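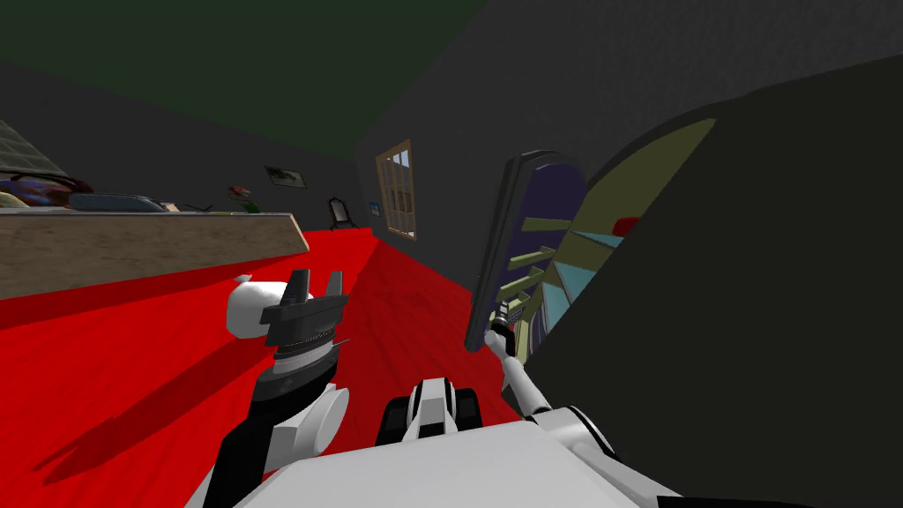

I went to the Tadard open afternoon in Draserholm in June expecting a sales pitch, and for the first hour I got one. The talk was all about Mudgway, their planning software, and a number on a slide: 3,431 simulated runs. How many of those ended well was on no slide. I asked twice.

The demo room was better. A two-armed robot was working in a simulated bedroom of sorts, and we could pick which camera to watch. The planner lists its next 11 moves in a side window, each with a score. I liked that part. I liked it less when I learned the scores come from the planner grading itself.

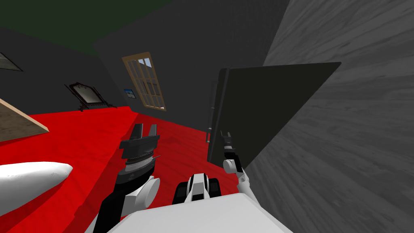
Right gripper up by the black panel, left one open.

Contact is where I have my doubts. Mudgway treats a door as a flat thing on a perfect hinge, and the doors in my building are neither – mine sticks every summer. The staff said Bronddale, the perception half, will sort that out later. It was not being shown.

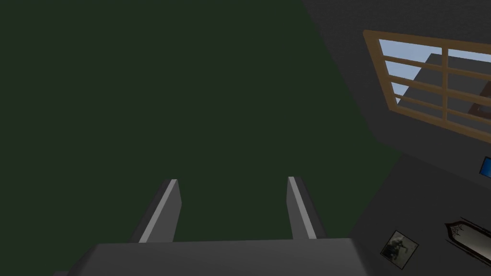

Can a plan made in the simulator be run on a real arm?
Only after a person checks it and sets new force limits by hand, which takes 157 settings at present.

I would want to see that number come down before I drove out again. The parking is poor too, and the last bus leaves before the question session is over.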